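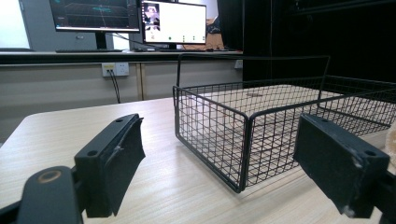

Bergmann said the pendant was hung too low, and that she would not sign for it. She had measured from the table to the rim of the shade and got 959 millimetres at four in the afternoon, then the same again after the lamp had been on for an hour.

Mogensen read the fitting sheet a second time. Dandemard gave the drop for its three-arm pendants as a range, and 959 was inside it.

"Inside it for a ceiling that's level," Bergmann said. "Yours falls 5 millimetres towards the window."

He put the level against the ceiling rose. It fell 5 millimetres towards the window.

The flex was twisted pair in a cloth sleeve, clamped at the rose with a brass grip. To raise the shade he would have to isolate the circuit, open the grip, draw up around 30 millimetres and coil the spare inside the cup. The cup already held four connectors and the earth. He told her this.

"Nanent make a deeper cup," she said.

"In chrome. Yours is brass."

She switched the lamp on and sat down in the chair her husband had used. The light came under the rim and into her eyes. She stayed there for some time without moving her head.

Mogensen went out to the hall and turned off the breaker.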